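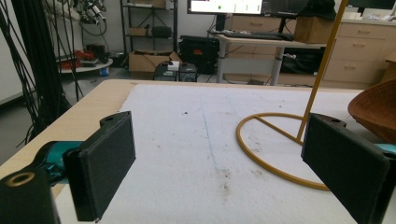

Fan encyclopedias should stop treating on-screen statistics as settled fact

10 May 2019

The reference pages that viewers of animated science fiction rely on have grown into substantial works. The community encyclopedia for the series Zanport now holds 1048 articles, of which 504 deal with individual machines. Its editors have given years of unpaid labour to this record, and the series is better understood for it. It is the position of this essay, however, that the encyclopedia's current policy on technical data does readers a disservice and should be revised before the new season airs in September.

Under that policy, each machine's page opens with a table of height, weight, output and armament. Where a figure has appeared on screen, in a model kit manual or in a printed guide, it is entered without comment. Where sources disagree, the most recent one prevails and the earlier figure is removed.

The Imus shows the difficulty plainly. In episode 8 a hangar officer gives its weight in full armour. The guide published after the first season gives a much lower figure, and the manual sold with the kit repeats it. A reader who consults the table today will find only the lower number. The officer's line, which sets up the collapse of the bridge at Cosham later in the same episode, then looks like a mistake by the writers. It was probably the guide that erred, perhaps by listing the frame without its plating, but the page offers no means of judging.

A similar problem affects the Cheng. Its two variants share a single table, although the second was redesigned for season 2 and carries different shoulder units. Several editors have asked that the page be split. The request has been declined on the ground that the official site lists one machine.

Deference to official material is a reasonable starting point. Official material is nonetheless written by many hands, often to a deadline, and sometimes by people who have not seen the finished episodes. An encyclopedia that records only the latest version gives up the work a reference should do – to show what was said, where it was said, and how far the sources agree.

The remedy would be modest. Every figure should carry its source. Conflicting figures should stand side by side, in order of publication, and removed figures should be restored where the page history allows. A machine that was visibly redesigned should have its own entry, whatever name it bears.

It will be objected that longer tables are harder to read, particularly for newcomers. That concern deserves weight, and a short summary line at the head of each page would meet most of it. Newcomers are also the readers least able to tell when a confident number rests on a single line in a kit manual.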